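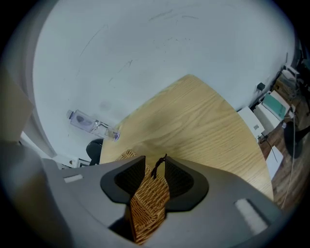 Why can't we just play the recorded hand movements straight back on the arm, one of you asked at the end of the October session, if we already know where the gripper was at every moment? It was a very fair question and I gave it a rather hurried answer, so these notes begin there and then go on to the time alignment material I had planned anyway.

Notes for the afternoon group, Humphreys building, 12/16/19

1. Playing back and reacting

A recorded path is a list of poses with times attached. If you feed it to a controller, the arm goes where the hand went, and if the object is a finger's width from where it used to be, the arm closes on air and carries on quite cheerfully. A policy has to look at the present camera picture and choose the next few poses from that. We keep the recorded path because it tells us what a sensible next move looked like from a given view, and so it becomes the thing we train towards.

That is also the reason we store actions relative to the current gripper pose in Kesar, our logging format. Absolute positions depend on where the tracker happened to start up, and two recordings made on the same table can easily end up in quite different coordinates. Relative poses don't care. (Do read the conversion function before you use it, please – the order of multiplication catches out somebody every year, and it has caught me out as well.)

2. Clocks

Suppose you have a wrist view, a pose stream and a finger width, each coming with its own timestamps. It is tempting to pair them up by row number, and for the first few seconds that will look perfectly fine. Then a frame is dropped somewhere, and from there on every picture is matched with the wrong pose. Always match on time.

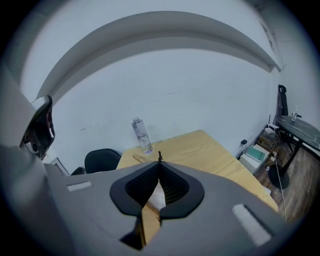 The recipe in Wirnum, the toolkit you all have installed by now, goes like this. Choose the wrist camera as the master clock. For each of its frames, find the pose samples immediately before and after, interpolate the position linearly and the rotation with slerp, and do the same for finger width with ordinary linear interpolation. If the gap between the two samples is longer than 100 ms, mark the frame as invalid and leave it out of training. Please don't fill long gaps with a straight line, however tidy the plot looks afterwards, as the hand may well have gone round something.

Then there is the constant part of the delay. A camera timestamp is often written when the picture reaches the computer, and by that time the hand has moved on. We estimate the offset by comparing the speed seen in the pictures with the speed in the pose stream and sliding one along the other until they agree best. It helps enormously if the recording has a few brisk movements in it. A slow, careful demonstration gives you a wide flat peak, and you can talk yourself into nearly any offset you like.

3. Two hands

With a pair of grippers we need one extra quantity, the pose of one hand seen from the other. Each hand may have a nice smooth track of its own and the pair can still be wrong, with the fingers passing through each other in the replay. When an outside camera can see marker cubes on both tools, we can work out the relative pose from that view alone and use it as a check.
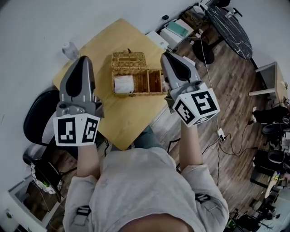 Fig. 3. Head-height view of both grippers and their marker cubes, with the wicker box open on the table.

A cube is kinder to us than a single flat tag, as the estimate from one face seen nearly square-on can flip between two tilts. If two or more faces are visible, solve for all of their corners together. Where only one can be seen, keep the solution closer to the previous frame and lower its weight.

For the exercise

The practice set has 3000 frames, and 299 of them have had their pose samples removed. Run the alignment, then open the result in the Inside viewer and scrub through it slowly before you train anything. Hand in your offset estimate, the correlation plot and a short paragraph on any stretch where you didn't trust the track.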